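2021-02-18, folding bench, back room

Long one today, mostly about the bench cover and the blue cotton, so skip to the end if you only want the to-do stuff.

We finally got the new cover down on the folding bench. Forough picked the light gray felt-type one over the cream and I was grumbling about it all last week, but okay, she was right! Colored clothes show up nicely against it and it doesn't glare under the lamp the way the bare top did. My only complaint is lint. The Astbridge towels shed all over it and I spent ages with the sticky roller before lunch (we are nearly out of refills, Janelle has the order form).

Second thing. The slippery stuff stays put now. On the old top anything with a bit of weight to it would creep toward the edge while you were smoothing the other side, and you ended up leaning on it with an elbow. I tried the Nirkska shirts on the felt and didn't need the elbow once. Didn't try the satin lining pieces, somebody please do.

Did the crumple tests after lunch with the blues and whites. Same routine as before: drop it from chest height, don't help it, write down how it lands, then time the fold. Shahab wants them dropped from higher up, and I said fine, but then we redo the 8 we already have, and he went quiet. The blue cotton is a pain. The hem curls under itself and makes a sort of pocket, and if you grab there you pick up two layers and the whole thing comes up as a lump. 3 tries before I got a decent first fold, and I've been doing this since May. The trick (for me anyway) is to find the hem first, run a thumb along it until it lies flat, and only then go looking for the shoulders.

White on the gray is harder to see than I expected, by the way. Not terrible, but the creases kind of vanish. Iveta thinks a lower lamp would bring them out. Worth a go, the Kiltar one on my desk has a long arm and I never use it.

Oh, and the lemon wall is staying. Esmaeil asked again if we could put up something plain and got outvoted. I like it, it cheers the place up, and the tile lines are handy for telling whether I've shoved the bench crooked again.

To do:
roller refills
try Iveta's low lamp with whites only
satin on the felt
wash the blue cotton and iron that hem flat, see if it still curls
ask Jafarzadeh if they sell the cover by the meter, I'd like a spare piece for the side table 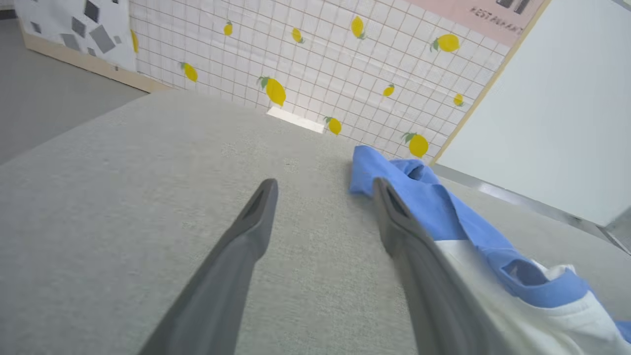

Blue in a heap with white beside it, gray cover, lemons behind.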